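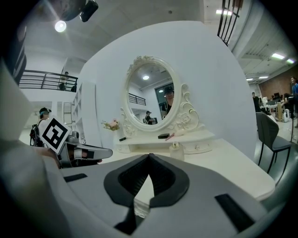

Dennis Temba
Tutor, Preserving and Cold Kitchen

Session 3: Chutneys and vinegar pickles

These notes go with the afternoon practical. Read them before you come in, as the first hour is all knife work and there isn't time to talk through the theory while you chop. Bring an apron, a notebook and a clean tea towel. Jars are provided.

What we mean by chutney

For this course, a chutney is fruit or vegetables cooked slowly with vinegar, sugar, salt and spice until thick. A pickle keeps its pieces whole and mostly raw, and the vinegar is poured over. Relish sits between the two: finely chopped, briefly cooked, usually a little looser. The names get swapped about a good deal in shops, so go by the method and not the label.

Three things do the preserving: the acid in the vinegar, the sugar, and the loss of water during cooking. If you cut one of them down you can't assume the other two will make up for it. Students often ask whether they can halve the sugar in a chutney. You can make something pleasant that way, but treat it as a fresh sauce, keep it in the fridge and eat it within the week.

Vinegar

Use a vinegar of at least 5 per cent acidity. It will say so on the bottle. Malt vinegar is cheap and suits dark chutneys with dates or onions. Cider vinegar is softer and better with apple, pear and plum. White wine vinegar is good for pale pickles where you want to keep the colour. Don't water any of them down unless the recipe has been tested that way.

Pans

Stainless steel or sound enamel. Avoid unlined copper, brass, iron and bare aluminium, all of which react with vinegar and leave a metallic taste. A wide pan is better than a tall one as the water comes off faster. Fill it no more than two thirds full.

Recipe A: Trellomen plum chutney

The class recipe. We named it after the Trellomen kitchen, where the course used to run, and it hasn't changed much.

600 g plums, stoned and quartered
243 g cooking apple, peeled and cored weight
2 medium onions, finely chopped
200 g soft brown sugar
300 ml cider vinegar
1 teaspoon salt
1 teaspoon ground ginger
1 teaspoon mustard seeds
1 small cinnamon stick

The apple weight looks fussy. It came from converting an old handwritten card and I have left it alone. A few grams either way won't matter.

Put the onions in the pan with half the vinegar and simmer gently until soft, 11 minutes on our hobs. Do this before the sugar goes in. Onions cooked in sugar from the start stay hard, and you will notice them later in every spoonful.

Add the plums, apple, spices and salt. Simmer until the fruit has broken down, stirring now and then. Add the sugar and the rest of the vinegar, stir over a low heat until dissolved, then bring up to a steady simmer. Leave the lid off.

Cook for an hour to an hour and a half. Stir often towards the end – it catches quickly once it thickens. To test, draw a wooden spoon across the bottom of the pan. The channel should stay open for a moment without filling with liquid. Take out the cinnamon stick and pot while hot.

Recipe B: Quick cucumber pickle

2 cucumbers, thinly sliced
1 onion, thinly sliced
1 tablespoon salt
250 ml white wine vinegar
100 g caster sugar
Half a teaspoon dill seeds

Layer the cucumber and onion in a colander with the salt and leave over a bowl for an hour. Rinse in cold water, drain and pat dry. Warm the vinegar, sugar and dill seeds until the sugar has gone, and let it cool. Pack the vegetables into a clean jar and pour the vinegar over so that everything is covered.

This is a fridge pickle. Start it the next day and finish it within two weeks. It is not a store cupboard recipe, however well the lid fits.

Jars and lids

Wash jars in hot soapy water, rinse, and stand them on a tray in the oven at 140°C for 15 minutes. Time it so that they are still hot when the chutney is ready. Hot chutney into cold glass will crack it.

Lids must be new and have a plastic-coated lining, as vinegar eats through bare metal. Cellophane covers are fine for jam but let chutney dry out and shrink. Fill to within 1 cm of the rim, wipe the rim and put the lid on straight away.

Label with the contents and the month. Keep somewhere cool and dark for at least eight weeks before opening. A new chutney tastes harsh and mostly of vinegar, so please don't judge yours on the day. Once opened, keep it in the fridge.

Common faults

Liquid on top after storing: not cooked for long enough. Tip it back into the pan and boil it down, if you catch it early.

Shrunken in the jar: the lid wasn't airtight, or it was stored somewhere warm.

Burnt taste: caught on the base. There is no cure for this.

Mould or fizzing: throw it away, jar and all.

For next time

Taste two bought chutneys and write down the first five ingredients of each, in order. Note which vinegar is used, if it says. We will compare lists before starting on fruit cheeses, and anyone with a glut of gooseberries in June is welcome to bring them in.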